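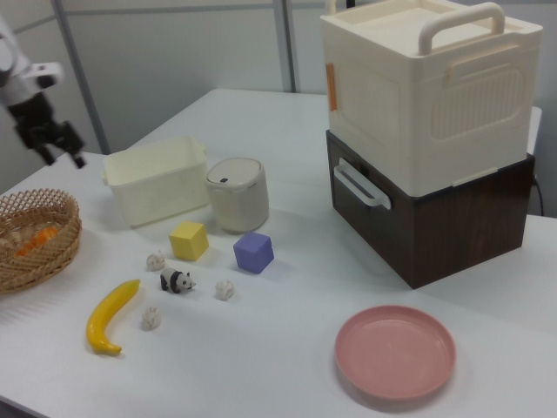
Chun-hung Fang wrote in to ask if the small pieces really need a container of their own, given that the big ones never get lost. They do, in my view. A lid matters less than a flat bottom, and a drawer is the worst choice for anything under 20 mm.

Toy table, Bretcombe playroom
Gallery updated 2 September 2019

These pages cover the sorting of play food, animals and blocks at the Bretcombe playroom. The full inventory runs to more than 400 pieces, and the working rule is to sort by type first and by size second. Color is ignored.

Panda, banana and foam cubes, with a woven basket, a cream-colored bin and a tall stacked storage unit on the same white tabletop. The basket is shallow, so it suits play food. Blocks go in a bin with straight or slightly flared sides - they stack badly in anything round.

Bread, banana, panda and a pink plate. Plates are filed with the play food under our system, and animals get a separate label.
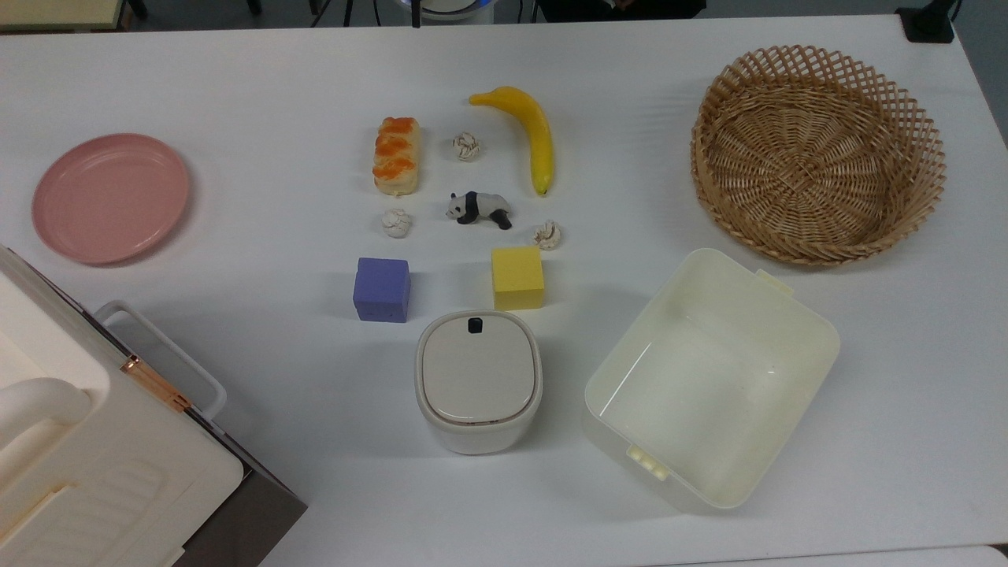
Labels are printed on the Kindov sheet, 13 to a page, and go on the short side of each container so they can be read from the end of a shelf. Foam blocks are wiped with a damp cloth and left out to dry before they are put away. Do not soak them. Hard plastic food can go in a sink of warm soapy water, but woven baskets are brushed out dry.

Next gallery: shelf heights and spacing, Mundell room.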